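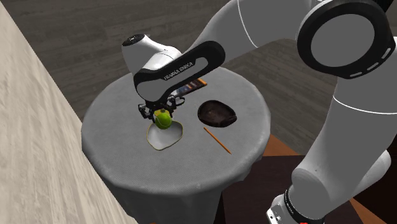 Sharpening chisels for hand-cut dovetails, what grit do I stop at?
Akash Bisht, 2024-09-28

I've been learning dovetails since March and my end grain still looks chewed. I've got a set of Murnitz bench chisels and two waterstones, an 800 and a finer one with no number left on the label. My edge feels sharp to the thumb but it crushes pine instead of slicing it. My other problem is grip. I hold the chisel like I'm throttling it and my hand cramps after one corner. My physio wants me squeezing a tennis ball, a green one like the one over the white bowl up top, but I reckon the chisel should be easier to push in the first place. Do I need a third stone, or is it my technique? I'm using a cheap honing guide set to 30 degrees or thereabouts.

Girish Rana
The 800 is fine for shaping but I wouldn't go near pine straight off it. Pine is soft and it folds over in front of a so-so edge, so it shows you everything. Work up a burr you can feel right across the back on the 800, then move to the fine stone, then a leather strop with a bit of green compound — 40 strokes on the bevel does me. And flatten the backs! I skipped that for years on my old Undano set and wondered why the corners never cut. Also take thinner bites near your baseline, your hand will thank you.

Gautam
just buy a 56 dollar diamond plate mate, never looked back. pine is rubbish to learn on anyway, try poplar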